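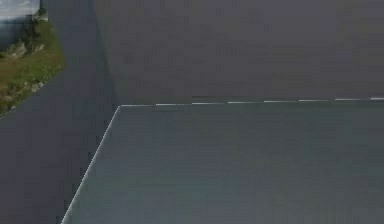

Test participants wanted: comparing arm controllers in simulation

Bernel is looking for people to take part in a comparison of two controllers for a simulated robot arm. The work is done on screen, using our Mundus simulator, and you do not need any background in robotics.

What you will do
Each session has 15 short tasks, such as moving the arm to a marked point or placing an object and letting go. You do the full set with one controller, take a break, then do it again with the other. After each set you fill in a form on how easy the arm was to steer and where you lost track of it. We also log the time taken and any collisions.

Who can apply
You must be 18 or over and able to use both hands for a games-style handset. Glasses are fine. Please tell us if you get motion sickness from moving camera views. We want a mix of people who play games and people who never do.

Practical details
We need 100 participants. Sessions last 2 hours including the break and are held at our Osei building, starting at 9.30 am or 1.30 pm. The study runs until the end of December. You will be paid for your time and can stop at any point.

To apply, fill in the form on the Mundus study page and give your preferred start time. We reply to all applications by email.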